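# Unit 6: Grasp loss on folded sheet goods

Reading for this unit: the Luvano cell incident summary and the force-control notes from Unit 4. Bring both on Wednesday. Section 6.4 is discussed in the lab and will be marked.

## 6.1 The fault

The task was a two-arm transfer. Both grippers take a folded brochure from a tray, lift it, rotate it, and set it on an outfeed shelf. Over a run of 165 transfers the cell stopped 56 times. The operator log, kept by Setsuko Nishimura, gives the same entry for most of the stops: "panel open, sheet pulled from right gripper." No person was hurt and no hardware was damaged. The run was still classed as a safety matter, for reasons given in 6.3.

The controller reported a good grasp in every one of the stopped cycles. Jaw position was inside tolerance on both sides and motor current was above the hold threshold. The fault was in what those two signals were taken to mean.

## 6.2 Why the grasp check passed

A rigid plate held at two points moves as one body. Folded paper stock does not. If one gripper closes on the cover only and the other closes on the cover and the panel behind it, each gripper still reads a closed jaw on material. The planner then treats the object as a plate of known width and commands both wrists to keep a fixed distance.

Two effects follow:

- The sheet sags between the contacts, so the distance along the paper is longer than the straight line between the jaws.
- The rear panel is free to swing about the fold. When the arms accelerate, it loads one gripper more than the other.

The second effect is the harder one to catch. Wrist force sensors on the Denero arms were sampled at 100 Hz, but the fault monitor used a filtered value that lagged the swing. By the time the filtered force crossed the limit, the corner had left the jaws.

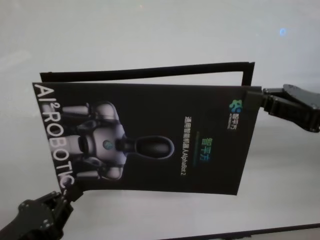 *Fig. 6.1. Two-point hold on opposite corners of a folded brochure. Note the rear panel above the cover and the bow in the lower edge.*

Diagonal corner holds make the problem worse. The line between the contacts does not run parallel to the fold, so any pull along that line also has a part that twists the sheet. In the Luvano run the fixed-distance command produced this kind of pull on every rotation.

## 6.3 The safety question

After a lost grasp, the original recovery routine reopened the free gripper and drove it back to the last known corner position at full transfer speed. The routine assumed that the corner was still there and that the space between the arms was clear. Neither was checked.

Manuela Morelli's review raised this as the main finding. An operator who sees a brochure hanging from one gripper is likely to reach for it, and the guard door on this cell released during a recoverable fault. The release was intended to make tray refills quicker. The two features had been approved separately, and the hazard analysis covered each one alone.

Corrective actions, in the order they were applied:

1. Guard door stays locked until both arms report a safe stop.
2. Automatic recovery removed. A lost grasp now requires a manual reset from outside the cell.
3. Fixed-distance command replaced with compliance along the line between the grippers.
4. Unfiltered wrist force added as a second input to the fault monitor.

Actions 1 and 2 do nothing for the stop rate. They were applied first anyway, and the cell was kept off until they had been tested. With all four in place, a repeat run of 76 transfers gave no lost grasps – a short run, and on a single type of stock.

## 6.4 Lab questions

Work in pairs. Use the Skakach simulator with the thin-sheet model turned on.

a) Reproduce the lost grasp with the fixed-distance command. Plot raw and filtered wrist force on the same axes and mark the lag.

b) Propose a check that separates a cover-only grasp from a grasp on both panels. State which sensor it needs and how it could fail.

c) Action 3 lowers the stiffness between the arms. Describe one case in which this would hide a fault that the old command would have shown.

Written answers go in the shared folder before the next lecture. Include the parameter file with your plots.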